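ARNSTEAD – The Pomare food pantry has collected 2,992 canned drinks in its June drive, up from 2,212 last year, organizers said.

The cans will go into bags handed out at 23 pickup sites in the Arnstead area. Araceli Meléndez, who runs the drive, said seltzer and juice were the items families asked for most.

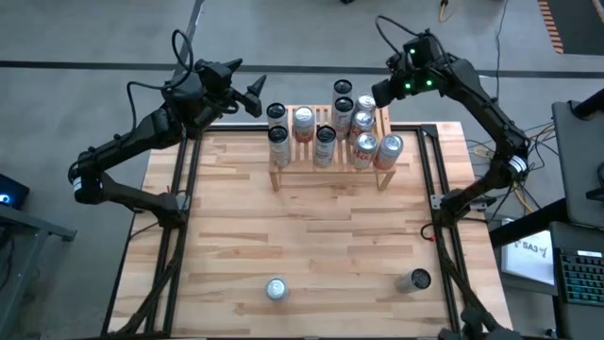
Cans on a slatted wooden rack at the Pomare pantry, with two more on the tabletop.

Cans are set upright on small racks before they are bagged, so labels and dates can be read. Dented ones are pulled out.

"We used to do it on the floor out of the box," Meléndez said. "The racks are easier on everybody's back."

Pomare still needs paper bags and will take them at the side door until 4 p.m.

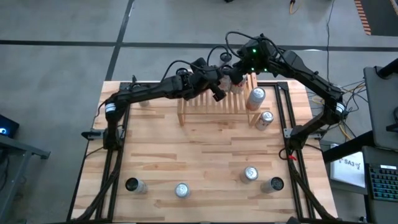 Other drives this month

Dandden Library is accepting cereal and rice at the front desk through the end of June.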